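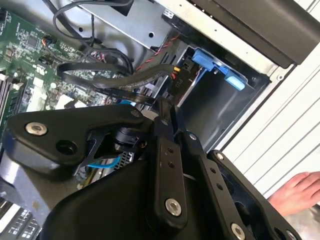
SATA cables in the way when working inside a tower – tidy them or leave them?

Posted by Dayana Nina in Desktop repairs
Mar 2, 2018
Viewed 1,514 times

I've got an older desktop tower that I use for invoices and photos, and I want to add a second hard drive and some more memory. I had the side panel off at the weekend and the inside is more of a tangle than I expected. There are two flat black SATA cables going from the motherboard over to the drive bay, and they twist and loop across the middle of the board and partly over the metal frame. There's also a bundle of thin black cables that comes over the top and hangs down.

The memory slots are at the far side from the drive bay, so I can just about get to those. The trouble is the drive bay end. To get the new drive in I'll have to push the flat cables aside, and I don't want to snap anything.

What I'd like to know:

Can I unplug both SATA cables while I work and put them back afterwards, and does it matter which one goes where?

Is it bad for them to be twisted like that? Should I be swapping them for shorter ones?

Is there a proper way to tie them up, or do people just leave them loose?

The shop I bought it from was Muñoz, in the arcade, but they've closed, so I can't take it back to them. I have a set of small screwdrivers and a bag of cable ties. The machine works fine at the moment and I'd like it to stay that way. I don't play games on it. I've never been further into a computer than changing a mouse battery.

Ghassan Sabbagh
Member, 268 posts

You can unplug them. Shut the computer down properly, switch off at the wall, pull the mains lead out of the back and press the power button once or twice to drain what's left. Touch a bare metal part of the case before you put your hands near the board, and do it again each time you come back to it.

Before you pull anything, take a photo with your phone and put a bit of masking tape on each cable. Write on the tape which socket it came from. On most boards the SATA sockets have numbers printed beside them, in tiny writing, so have a torch ready. Windows will usually find its drive whichever socket you use, but the start-up order in the BIOS can change if you swap them over, and then you get a black screen saying there is no boot device. It's easily put right, but it is a nasty surprise if you haven't seen it before. Put them back where they were and you avoid all that.

Hold the plug and not the flat part. Some plugs have a small metal clip on top which has to be pressed down before it will come out. If it won't move, look for the clip before pulling harder. The sockets on the board are only plastic and they do break. I broke one on my sister's machine and she was a socket short from then on.

As for the twisting, a gentle loop or a half turn does no harm at all. What you don't want is a hard fold, where the cable is creased flat like paper, or a tight bend right up against the plug. If yours only loop about over the board then leave them as they are. If you find a crease, replace that cable. They are cheap.

Don't go for the shortest you can find. You want enough slack to slide the drive out of its bay without unplugging it first. With a very short one you end up with a constant pull on the plug, and it works its way out over time.

The new drive will need its own data cable and also a spare power plug from the power supply. Check for that before you order anything. Quite a few drives are sold on their own with no cable or screws in the box.

For the memory, push the white clips outwards and the stick lifts up. Line up the notch on the new one before pressing it down. It takes more force than you'd think, and the clip should click back by itself. Not every board has a moving clip at both ends. Find out what type of memory you have first, as the different sorts don't fit each other's slots.

Jhosep Salazar
New member

just leave the cables. mine have been hanging all over the place for years and it runs ok. tidying is only for people with a glass side on the case

Rocío Arboleda
Member

I agree with most of what Ghassan wrote. I'd add a few things about the tying up, as that part wasn't covered.

Jhosep is right that it makes next to no difference to how the computer runs. The one thing that does matter is fans. A loose cable can drop into a fan blade, and then you get a ticking noise or the fan stops altogether. So look at where every fan is, including the one on the processor, and make sure nothing can swing into it once the case is standing upright again. Cables sit differently when the tower is on its side.

I wouldn't use plastic ties on the flat SATA cables. People pull them too tight and they pinch. The soft hook-and-loop strips sold for garden plants or headphone leads are better, and you can undo them when you add the next drive. I cut a 16 cm strip in two and that does both cables. Plastic ties are fine for the bundle of thin wires, but leave them slack enough to move and snip the tail off so that you don't scratch your hand on it later.

The order I do it in:

Fit the memory first, while there's nothing extra in the way. Start the computer and check that it shows the new total.

Shut down and unplug again. Slide the new drive into the bay and put the screws in loosely, then tighten them once they are all in.

Connect the data cable and the power cable to the drive.

Bring the flat cables over to the metal frame and let them follow its edge, with a loose strip to hold them.

Start it up with the side panel still off, keep your fingers out, and listen for a minute.

Doing the memory and the drive separately means that if it won't start, you know which one to look at. Allow yourself 15 minutes for the memory and a good deal longer for the drive, especially if the screws are stiff.

A new drive won't show up in File Explorer straight away. You have to go into Disk Management, initialise it and format it. Make very sure you pick the new, empty one and not the one with your photos on. Copy the photos somewhere else before you start, whatever you do.

Dayana Nina

Thank you all. I've ordered a Letura data cable with a clip, and some of the soft strips. There is a spare power plug tucked in behind the bay, so that's one less thing to buy. I'll back up the photos first and then do the memory, and leave the drive for another evening.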